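The Room in Beltby

Krishnamoorthy Sastry came to Beltby on 3rd January with two suitcases and the address of his aunt's bakery written on the back of a train ticket. She had left it to him in October. He had been a bookkeeper for most of his life and had never baked anything.

The bakery was called Lachance. It had been called that before his aunt bought it, and she had not wanted to pay for a new sign. The front door stuck. He put his shoulder to it and it opened into a shop that smelled of yeast and floor soap.

A woman was standing behind the counter in a coat.

"You're the nephew," she said. "I'm Mrs. Flidier. I worked for her four days a week. I'd like to know if I still do."

"I don't know yet," he said. "I haven't looked at the books."

"They're under the till. You won't like them."

He read them that evening at the back table, with his scarf on. She was right. His aunt had let half the town buy on credit. Some names went back years, and next to a few of them she had written small notes in pencil. Bad knee. Son away. Ask in spring. She had never asked, as far as he could tell.

It was past midnight when he closed the last one and went up.
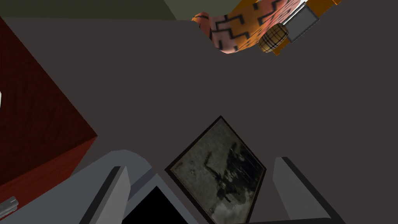
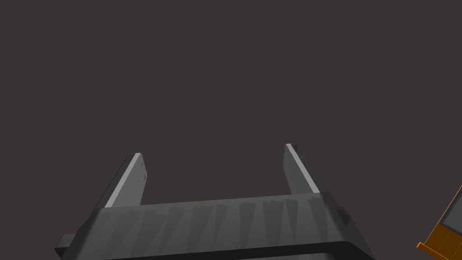
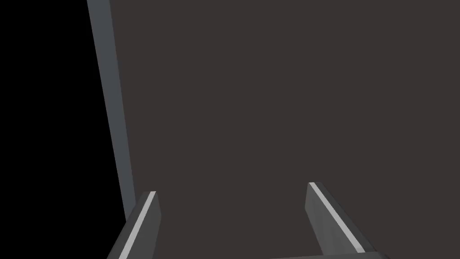
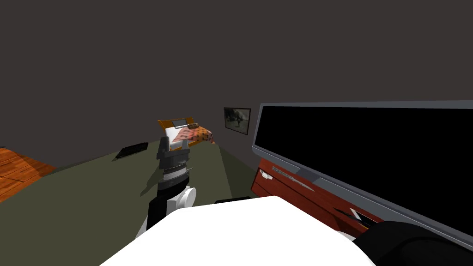

He slept badly and woke at four to the sound of someone moving trays. Mrs. Flidier had let herself in. The oven was on and she had flour up to her elbows.

"You didn't say no," she said. "So I came."

He asked what he could do. She gave him a bowl and told him to weigh out the salt, and he did it the way he did everything, leveling the spoon with a knife. She watched him for a while.

"Your aunt just threw it in," she said.

"Was it good bread?"

"Some days."

They opened at seven. The first customer was an old man named Skuvov, whose page in the book was one of the longest. He took his hat off when he saw a stranger at the till.

"I was sorry about her," he said. "I owe her some money. I don't know how much."

Krishnamoorthy knew how much. He knew it to the cent. He had added it up himself and underlined it - he had even thought about the letter he would send, and how polite it would be.

"What do you usually have?" he asked.

"A rye. A small one."

He wrapped the small rye. Mr. Skuvov put coins on the counter, enough for that loaf and no more, and stood there waiting to hear the rest of it. Behind them Mrs. Flidier had stopped scraping the table.

"We'll talk about it in spring," Krishnamoorthy said.

The old man nodded and put his hat back on. He had trouble with the door, and Krishnamoorthy went around the counter and pulled it open for him. Then he got a screwdriver out of the drawer and started on the hinges.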